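4. Preparing the table and the small case

This section is for the Lirover sorting table and the small cases which are used on it. Please read it one time completely before you begin. The work takes 30 minutes if the table is already assembled (see section 3).

4.1 Before you start

You need:

- the table, standing on its final place
- one small case, with its inner tray
- 2 soft cloths, without loose threads
- mild dish soap and clean water
- a spirit level

Note: The table top has a matte surface. Do not use furniture polish or wax on it. Polish makes shiny spots, and small cases will slide on these spots more easily than on the rest of the top.

4.2 Cleaning and leveling the table

1. Remove everything from the top. Also look at the floor below, as small parts like to fall behind the legs.

2. Mix a few drops of soap in the water. Make the first cloth damp and wipe from the back edge to the front edge, in straight lines.

3. Dry with the second cloth. Wait until the top feels dry to the hand, also in the corners.

4. Put the level on the middle of the top, first along the long side and then along the short side. Turn the 4 feet until the bubble is centered in both directions.

5. Push lightly on each corner. If the table rocks, lower the foot at this corner by half a turn and check again.

CAUTION: Do not lift the table by the front edge. Hold it by the side rails, with one person at each side.

4.3 Checking the case

1. Open the case and take out the tray. Keep the tray on a clean cloth until step 4.

2. Look at the top panel from the side, against a window or a lamp. Fine scratches are normal after some months of use. A crack is not normal, and a case with a crack must be replaced.

3. Clean the top panel with a damp cloth only. Alcohol and glass cleaner can make the panel cloudy, and this cannot be repaired.

4. Put the tray back with the notch toward the hinge. Close the case. You should hear one short click -- if you hear nothing, the tray is probably turned the wrong way.

Note: The case is not waterproof. Do not rinse it under the tap.

4.4 Placing the case on the table

1. Always take the case by its sides. Fingers on the top panel leave marks, and marks are very visible on a shiny surface.

2. Keep the case closed while it is moved, even for a short distance.

3. Bring it over the middle of the table, low above the surface, and keep the space under it free. The long side may be at an angle at this moment; you can correct it after the case is down.

4. Lower the case slowly until it rests flat. Do not drop it the last bit, and do not drag it over the top.

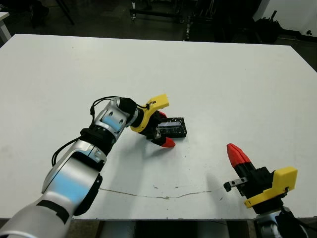
4.5 Related sections

- 3. Assembling the table frame
- 5. Filling and labeling the trays
- 7. Storing cases in the Skivine rack
- 9. Spare parts and replacement panels

Last updated: January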